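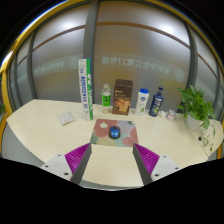 Figure 4.1 A desk with a mouse, a mouse pad and a few things that have little to do with either.

Chapter 4
What Desks Are For

Ask an office supplier and a desk is for work. Ask the desk and you may hear about shampoo, body wash and a tube of shuttlecocks. When the Lamurden survey listed the contents of 38 desks, it recorded 442 objects – and filed 17 of them under "stationery". This chapter asks how things settle on a flat surface, and why the back row is always the last to leave.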